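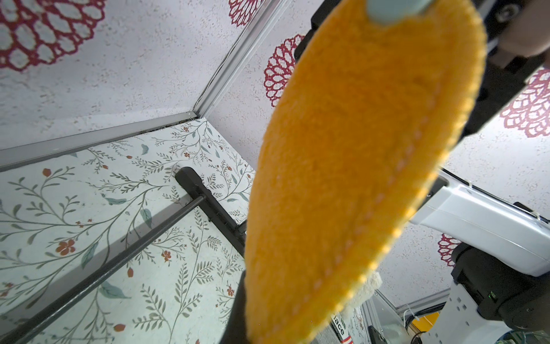 So I got a callback for a small speaking part in a TV show and I have no clue how to do the self-tape they want. The show is called Unham, it's a kind of spooky family thing set in a boarding house, and my character runs into a creature in the hallway that the effects people will put in later. The sides just say "he sees it." That's it! No size, no color, nothing. I've been picturing something fuzzy and loud orange like that pad, with the stitching going along one side and a little blue-green nose on the end, and I can't decide if that makes me look scared or like I'm about to sneeze. How do you guys act opposite something that isn't there when you're alone in your own place with a phone?

2024-09-24
6 min read

We use cookies to remember your settings and keep you logged in. Accept / Manage choices

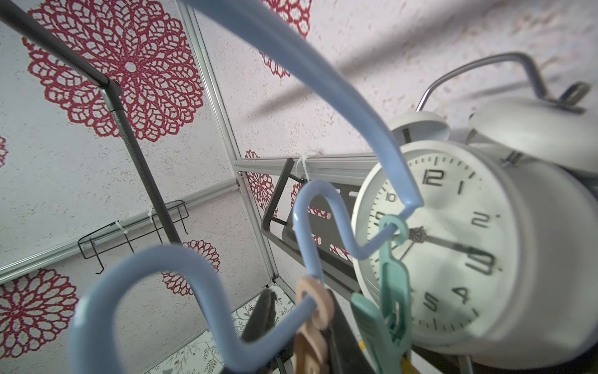

Ghassan Khoury

OK, more background. I've done two plays at the community theater in Loltodley and one day as an extra back in May, where I walked past a bakery over and over in a coat. I signed up for Plareo after that and mostly forgot about it. Then Sakalauskas (the casting office) messaged me through there asking for a first tape, which was just a short chat with a landlady, and my sister read the other part over the phone. That went fine, I guess, because now they want the hallway thing.

What they sent me says the tape should be 2 minutes or less, one take, "eyeline close to lens." There are 7 lines in the scene. Four of them are the landlady talking from downstairs and the rest are me, and then there's a long bit with no talking where I see the creature, follow it with my eyes, and back into a door.

My questions:

Do I actually walk backward? My living room is tiny and I'll leave the shot pretty much right away. And where do I look if the thing is supposed to be moving but my eyes have to stay near the lens? Also, do I need a real backdrop? One person told me I had to spend $300 on lights and a gray cloth or they won't even open the file, and I really don't want to do that for one line of "hello?" and two lines of "who's there?"

Any help is great, I'm pretty nervous about this one.

marigold_m

Congrats on the callback!! That's a big deal, don't let anybody tell you it isn't.

I've taped a bunch of these, mostly for ghost stuff and one talking horse, and here is what has worked for me. Pick a few real spots to look at and put a bit of tape on each one. Mine go on the wall behind the phone, one a hand's width to the left of the lens, one a hand's width to the right, and one a little higher up. When the creature "moves," you go from one spot to the next. Go slower than feels normal. The first time I did this my eyes were zipping all over the place and when I watched it back I looked like I was following a fly.

Decide how big it is before you start and then stick with it. If it's small in your head you look down, if it's huge you look up, and if you change your mind halfway through, it shows. I don't think the color matters for them but if orange gets you there, keep it orange! I had a whole name and favorite food for my horse.

For backing up, one small step is plenty, or you can just shift your weight to your back foot and reach a hand behind you like you're feeling for the doorknob. They want your face. I've never once been asked to do the full move in a tape.

And please don't buy all that stuff. A plain wall and a window in front of you (so the light is on your face) is what I still use. If your wall is dark, hang a flat bedsheet on it, ironed, the wrinkles look terrible. The sound is more important than people think, so shut off the fan and the fridge if you can. Then turn the fridge back on. I lost a lot of yogurt once.

Oh, and for the landlady lines, get your sister to stand next to the phone if she can come over. Calling in works but there's a tiny delay and it makes you wait on your cues.

tobyreads

just do it how you want, they get hundreds of these. hold phone sideways

pennywhistle44

Agree with marigold on nearly everything. One thing I'd do differently is the tape marks. Two is enough for me, three and I start thinking about which one is next in place of the scene. Try it both ways and watch them back.

I'd also message the casting office and ask how big the thing is. People are scared to do this and I was too. I sent one polite line asking if my character would be looking up or down, and they wrote back the same afternoon. Worst case they don't answer and you go with your own idea.

Slate at the start unless they told you not to: name, height, the part, where you're located. Smile on the slate even if the scene is scary. Then stop, take a breath, and start. I used to go straight from the smile into crying and it was awful to watch.

Check the file name rules on your sheet too. Mine got kicked back once over a missing last name and I had to resend it from a gas station.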